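Skalbridge Laundry Handling Cell: Progress Report to Prukier, December
Prepared by Danica Tóth, cell maintenance lead

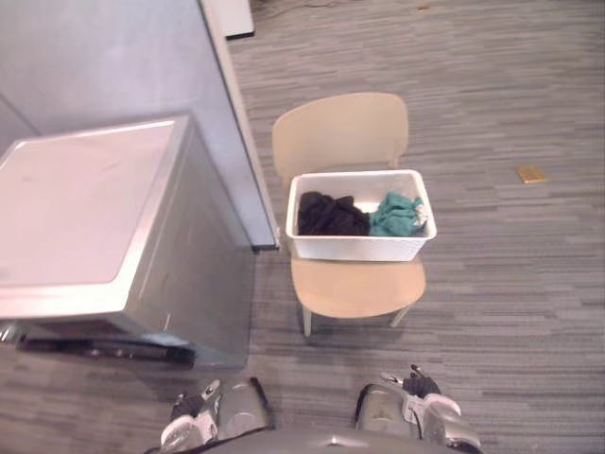 Cell 2 from the head camera: appliance at left, basket with two items on the chair, both grippers forward.

1. Status

The cell is in service. Two of the three work items agreed with Prukier for this period are closed: replacement of the finger pads on both grippers, and recalibration of the head camera against the arms. The third, rerouting of the left wrist cable, is half done and carries over. Spending is within the maintenance line. One part was ordered that was not in the plan (see section 4).

2. Layout

The work area has not been moved. The appliance stands against the gray pillar, with the chair just to the right of it and a narrow strip of carpet between the two. The white basket goes on the chair seat. The robot faces the chair, and both arms start from the forward rest pose.

Marama Pomare rechecked the chair position after the carpet was cleaned. The striped pattern gives poor visual reference, and the base drifts if it is allowed to localize on the floor alone. The pillar edge is now used as the primary reference, with the appliance top as the secondary. The appliance top is pale and takes glare from overhead, so its weight in the fit has been lowered.

The basket overhangs the front of the seat slightly. The approach path was corrected to allow for this. Under the old path the right gripper came in low, and contact with the basket rim was logged on 20 runs before the correction.

3. Maintenance carried out

3.1 Finger pads. The pads on both grippers were changed at 2828 cycles. Wear was uneven: the left outer pad had lost its texture at the tip, while the right pair was still serviceable. All were changed together to keep closing force equal. Old pads are bagged and labeled in the Cell 2 drawer. Force at close was checked with the hand gauge after fitting and again after 194 cycles. Both readings were inside the band given in the Maihi service sheet.

3.2 Head camera. The mount screws had backed out by a quarter turn. They were cleaned, refitted with thread lock and torqued. Manaia Tuhiwai ran the target board routine twice. The first result was rejected on residual error at the lower edge of the image, where the gripper housings come into view. The mask for that region had been drawn for the previous pads and was redrawn. The second result was accepted and is the one now loaded.

3.3 Left wrist cable. The jacket showed rubbing at the inside bend. The cable has been moved to the outer clip for the first half of its run. The second half needs a longer service loop than the present cable allows. Until the new cable is fitted, left wrist rotation is limited in software, and tasks that need full rotation are assigned to the right arm.

3.4 Controller. Routine backup taken before and after the camera work. The Fatum motion package was left at its current version. An update is available, but it changes the rest pose, and we do not want to combine that with the cable job.

4. Problems and open items

Dark fabric. Black items in the basket still give weak depth returns, mainly where folds lie against the basket wall. A black garment next to a colored one is the standard check load for this reason. Exposure was raised one step after calibration. Results are better on the side of the heap and unchanged at the wall. Biljana Grgić is comparing two exposure settings, and her notes will be attached to the next report.

Small objects on the floor. Paper and cards on the carpet are at times picked up by the segmentation as fabric. They have no effect on the basket task and are ignored by the height filter.

Unplanned order. One longer wrist cable and two spare clips. Delivery had not been confirmed when this report was closed.

5. Changes to the daily check

The following have been added to the start-of-shift sheet:
Wipe finger pads with a dry cloth and look at the tips.
Try the camera mount by hand. Any play is to be reported before the arms are enabled.
Confirm that the left wrist limit is active.
Run the approach path once at low speed with an empty basket.

The added steps take five minutes. Ingeborg Pichler has signed off on the revised sheet, and the old version has been withdrawn from the cell.

6. Next period

Fit the wrist cable and remove the software limit. Repeat the camera calibration after the cable is in, with the same target board. Install the motion package update once both are complete. The next pad inspection will be entered by cycle count in the cell log.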